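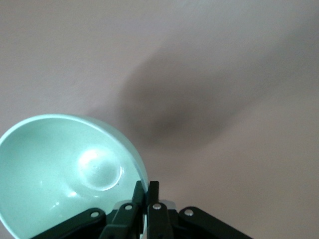

How to Get a Plain Ceiling Ready and Paint It So the Roller Marks Don't Show

I put off painting our bedroom ceiling for the better part of six years, mostly because I had done one badly in our old apartment on Graston Street and had to lie in bed every night looking at the stripes. When we moved to Ovley I promised myself I would learn to do it properly, and after four ceilings (and one long phone call to my friend Ermelinda Matos, who painted houses for a living before she retired) I feel ready to pass along what I know.

What you will need

A roller with a medium nap cover and a good long pole
A two and a half inch angled brush
Flat ceiling paint, and stain-blocking primer if you have any brown spots
Lightweight filler, a putty knife and fine sandpaper
Drop cloths, a sturdy stepladder, safety glasses and an old hat

Please buy the flat paint. I know the eggshell looks pretty on the card, but a ceiling with any shine at all will show you every bump the plasterer ever left behind. Our bedroom is 100 square feet and one gallon did two coats, with enough left over for the closet.

Step one: look before you touch anything

Wait until evening, turn off the overhead light and set a lamp on the floor near the wall. Walk around slowly. The low light brings up dents and old patch edges you would never notice at noon, and you can circle them lightly in pencil. Look again in the morning too. I was ready to scrape a gray patch over our window one night, and it was the shadow of the curtain rod.

Step two: clean and fill

Dust the whole ceiling with a dry microfiber mop. In a kitchen you will want to wash it as well, with warm water and a little dish soap, then rinse it and leave it overnight. Fill the dents, let the filler dry, sand it smooth and wipe off the dust. If you have a popcorn ceiling or an older house, have it tested for asbestos and lead before you sand or scrape - this is the one place where I will be bossy.

Step three: cut in and roll

Brush a band three inches wide along one wall, then start rolling while that band is still wet. Work in strips across the short side of the room, overlapping each strip a little. Keep the roller well loaded and don't press hard. Ermelinda's advice was to stop for nothing once you begin, so I feed the dog first and leave my phone in the kitchen.

Step four: the second coat

Let the first coat dry for as long as the can says, and give it longer if the weather is sticky. I painted the hall in August and it stayed tacky until supper. Roll the second coat in the other direction, across your first strips. It may look blotchy while it dries, and please don't go back to dab at it - a half-dry spot that has been touched up will dry a different shade and you will be doing the whole thing over.

Pull your tape while the paint is still slightly soft, and write the color name on the lid before you put the can away.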